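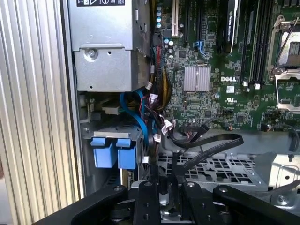
Interior de una estación de trabajo Dell con tarjeta NVIDIA Quadro, en el taller de Parkport.

Parkport reabre su taller de equipos usados con torres de sobremesa a medio montar

Parkport. Septiembre. El taller de reacondicionado de Parness, en la calle del antiguo mercado, vuelve a recibir ordenadores de sobremesa tras 11 semanas cerrado por obras. Primer lote: 55 torres, casi todas estaciones de trabajo retiradas de oficinas de Clirville. Destino, centros de formación y bibliotecas de la comarca.

El trabajo es el de siempre. Abrir la caja, soplar el polvo, revisar memoria y fuente, montar disco. Después, instalación del sistema y una noche entera encendido. Lo que no pasa la noche va a la estantería de piezas, que ya está bastante llena.

Las máquinas llegan sin disco. Lo exige el acuerdo con la empresa que las cede, Kwiatkowski, que retira los suyos antes de entregar nada y los destruye por su cuenta. El taller pone otros, también usados, comprobados antes uno por uno. Los que dan sectores defectuosos se descartan sin mas.

Con los procesadores, lo mismo: parte de las torres viene sin él y hay que buscarlo en el almacén. Es la pieza que más retrasa. Los pines del zócalo se doblan con mirarlos, dicen en el taller, y una placa con un pin torcido puede acabar en recambios aunque todo lo demás funcione.

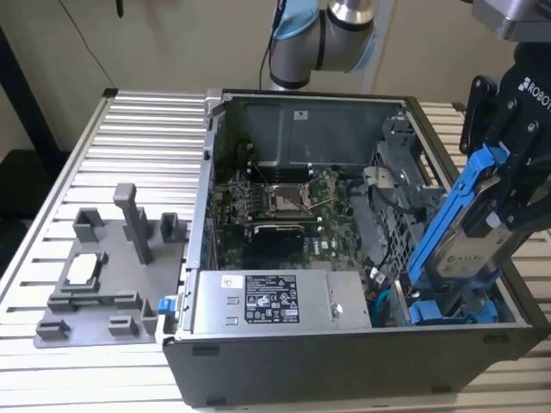

El disco entra en su soporte de plástico y el soporte en la bahía. Luego cable de datos, cable de corriente y a cerrar la tapa. Quien lo haga en casa, que apague, desenchufe y toque el chasis metálico antes de meter la mano. Y que haga una foto de los cables antes de soltar ninguno, un consejo que en Parness repiten a todo el que se acerca al mostrador.

Las tarjetas gráficas profesionales se quedan puestas cuando funcionan. No son para jugar, avisan, pero van bien para dibujo técnico y edición, y dos de los centros que esperan equipos las habian pedido expresamente. Las memorias se reparten según lo que haya: hay torres que saldrán mejor servidas que otras.

Los precios no cambian respecto a la temporada pasada. Para entidades, gratis con solicitud previa. Para particulares, una cantidad fija por torre que incluye 6 meses de garantía del taller, sin monitor ni teclado. Los portátiles siguen fuera del programa, igual que las impresoras.

También se recogen equipos. Cajas completas o piezas sueltas, mejor con los tornillos en una bolsita. Hasta 2 torres por persona y visita, por falta de espacio. El mostrador atiende por la tarde, de cinco a ocho, entrada por el patio mientras siga el andamio en la fachada.

La primera entrega a bibliotecas está prevista para finales de mes. La lista de espera sigue abierta y las solicitudes se presentan en el propio mostrador, con el impreso que se recoge alli mismo.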